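About the Prikcombe Robotics Club

34 shares | 6 comments

Most school robotics pages say the same thing. Children will be prepared for the jobs of tomorrow, teamwork will be learned, and somewhere there is a photo of a principal cutting a ribbon. We've read a lot of them and we don't believe most of what's on them, so we've tried to keep this one to what the club does.

We meet on Thursday after the last bell, in the old music room at Prikcombe Secondary. There are 16 students this year, from Year 8 up to Year 12, and two teachers, neither of whom trained as an engineer. One teaches maths. The other teaches woodwork and came in to fix a bench.

What we work on

The main project is a humanoid with a pair of four-fingered hands. The students named it Killeo, for reasons that were explained to the staff and didn't make much sense. The senior group programs the arms and hands, and the junior group mostly writes the test sheets, which they complain about and which are the most useful thing the club produces.

We should be plain about what it can do. It can move its arms to set positions and open and close its fingers when told. It doesn't understand speech. It doesn't recognise anyone. If you've seen a video of a humanoid doing a backflip, please remember that you were shown the take that worked, and ask how many others there were. We put that question to every company that comes to speak at the school. The answers are usually vague.

Part of each term goes on that sort of thing. Students pick a claim from an ad or a news story about automation and try to find out what was measured, by whom, and who paid for it. Some parents have told us this is a bit gloomy for an after-school club. Maybe so. We've kept it in the program.

What the club costs

The fee is $200 a year. It goes on spare parts, a software licence and the occasional bus. If that's a problem, talk to the front office and it'll be sorted out without a form. We have turned down sponsorship twice, both times when the offer came with a banner and an approval clause for anything we published.

Competitions

We enter the Batero Challenge each February, in the manipulation category. Our best placing is sixth. We have some doubts about the judging, which gives a lot of marks to the presentation and not many to whether the machine does the same thing two times in a row, and we've written to the organisers about it. They thanked us for our passion.

We used to enter the Tomić Cup as well. We stopped when the rules changed to favour teams that buy a finished kit, and the travel was getting silly.

The hands

This year's work is on getting the two hands to operate close together without knocking into each other. It sounds minor. Moving one hand is a matter of patience, but with two of them in a small space the students have to think about where both arms are the whole time, and small errors in each one add up. 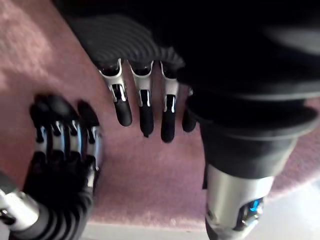
The students argue a good deal over whether to solve this with better sums or slower movements. The slow camp is ahead at the moment, mainly on the strength of its test sheets, and the maths teacher is taking it badly. We won't claim it's solved until a junior can run the whole sheet from start to finish with no senior standing nearby offering advice.

What students get out of it

We don't know. A few former members went on to study engineering, but they were probably going to do that anyway, and we've no way of telling. Some left after a term because they thought it would be more exciting. What we can say is that members learn to read a manual, keep a log and admit when a test has failed.

Joining

New members can start at the beginning of any term. No experience is needed, and we'd ask parents not to buy anything beforehand. Come by the music room on a Thursday and watch a session first. Quite a lot of it is typing.

Share this page | 6 comments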